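Home Jobs Menus Private Events Contact

Evening Server, Part-Time
Nidance Supper Room

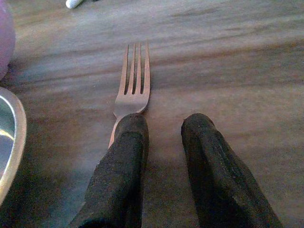 We are hiring two servers for dinner service, four evenings a week. The dining room seats 40 and the menu changes every month. Shifts start at 4:30 and usually end by 11.

You will set and clear tables, take orders, run food from the kitchen, and help close the room. Servers also polish glasses and fold napkins before opening. Everyone takes a turn on the coffee station.

You should have at least 2 years of restaurant work, or one year and a good reference. Wine knowledge is useful but we will train you. You must be able to carry a full tray up one flight of stairs.

Pay is $15 an hour plus a share of pooled tips. Staff meal at 4. Parking behind the building is free after 5, so early arrivals should use the street.

To apply, send a resume and the evenings you can work to Maricruz Ledesma, floor manager, by 2/6/20, or leave them at the host stand. Trial shifts are paid.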